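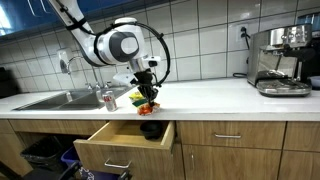

The Bench Beside the Sink

06/06/2025
By Dalal Majali

My mother-in-law has a theory that you can judge a household by the half metre of bench to the right of the kitchen sink. Not the oven, not the fridge, not the state of the bathroom. I used to think she was having a go at me (she was, a bit) but after eleven years of marriage I've come round to her way of seeing things, and now I can't walk into anyone's kitchen without having a sneaky look.

It's the landing strip, you see. You come in with a can of soft drink in one hand and a packet of something salty in the other, and that's where they go. The drink gets finished, the packet gets scrunched, and there they stay beside the sponge, because the sponge lives there too and somehow it makes the whole lot look as though it's in the queue to be dealt with. In our house in Wornano it never is dealt with. I once left a chip packet there so long that my husband wiped around it.

So in September I rang Ljubica Golob, who has been cleaning other people's kitchens for most of her adult life and now runs a Saturday-morning sort of class, except on weeknights, in the hall at Dironley. I wanted her to tell me I was normal.

"You are normal and it's disgusting," she said, and invited me along.

Ljubica is tiny and very brisk and she doesn't believe in storage. I'd turned up with a notebook ready for baskets and labels and those turntable things! Not a word about any of it. Her whole approach is that rubbish is rubbish and goes first. You don't start by wiping, you don't start by filling the sink, you pick up the wrapper. Then the can, tipped out and into the recycling. By then you've usually got room to see what you're doing, and only then are you allowed to touch the tap.

Sponges got nearly half an hour to themselves. She's happy with the ordinary two-sided kind, scrubber on one face and foam on the other, but she can't stand seeing one left flat on the bench. Wring it out, stand it on its long edge, let the air get to both sides. And don't keep two on the go.

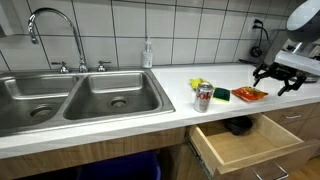

I put my hand up at that point and confessed that I keep three, one for dishes, one for benches and one I'm a bit scared of. She asked what I was saving the third one for. I didn't have an answer, and a bloke from Perkau in the row behind me laughed so hard he had to go outside.

Stainless steel was next, which I'd been dreading, as ours always looks like someone's been finger painting in it. Ljubica's method is hot water, a drop of dish soap, go with the grain, rinse, then dry it with a tea towel. The drying is the bit I'd been skipping my whole life. She does the tap last, and she reckons a shiny tap will let you get away with a fairly ordinary sink, particularly if the visitors are only stopping for coffee.

And coffee machines! Gillies, my brother-in-law, has one he treats like a vintage car, and even he doesn't empty the drip tray until it's nearly swimming. Do it every night, says Ljubica, when you do the sink. It takes about 48 seconds. I timed it.

I've kept it up pretty well since, apart from Christmas. The scary sponge is gone.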